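Coiled rope mats: storage and care

Mahnaz Moradi looks after the table stores at Sotmont, a residential centre near Drastton that lets its dining rooms for courses. Her stock list runs to 502 items of table linen and heat protection, and 158 of those are coiled rope mats. We spoke on Friday, July 5, 2024, mainly about how the mats are sorted, stacked and put away.

A coiled mat is one length of cord wound outwards from the middle and fixed row to row. Moradi prefers the type with a hole at the centre. "A closed centre has to start with a very tight turn, and the cord sits proud there," she said. "With a ring, the first turn is wider. The mat lies flatter and a pan stands level on it."

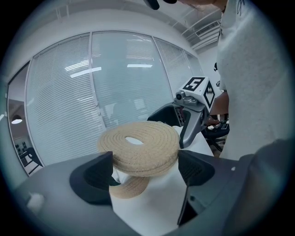 The rim is the part she checks first. The end of the cord is tucked under the last row, and if it works free the outer turn will follow. "You run a thumb round the edge. If the end lifts, the mat goes in the repair box. You don't put it back in the pile and hope."

Sorting is done on a white table. Pale cord sheds short fibres, which Moradi brushes off the surface between batches. Mats are paired by diameter, then stacked with the flatter face down. She sets the limit at 8 to a stack. Taller stacks lean, and a mat that has spent a winter leaning keeps the curve.

Her earlier supplier, Clerley, sold a thinner mat with a stitched edge. She changed to Wongsuwan in May. "The cord is thicker and the rows are easier to see, so you can find a gap without bending the thing about. They take up more shelf. I lost two shelves to them."

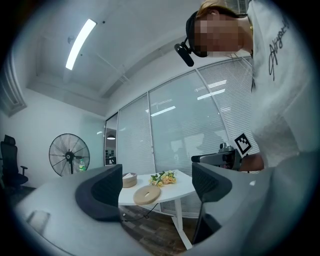
On cleaning she was brief. Crumbs are shaken out and the rows brushed along the line of the cord, never across it. Stains are dabbed with a damp cloth. Soaking is ruled out, as the cord swells unevenly and the mat dries into a shallow bowl.

A mat that has already bowed can sometimes be recovered. Moradi dampens the raised side, lays a board over it and leaves it for 2 days under weight. "It works on the slight ones. The bad ones go under plant pots."

The next full check of the stock is due once the summer courses have finished. She intends to relabel the shelves by diameter at the same time.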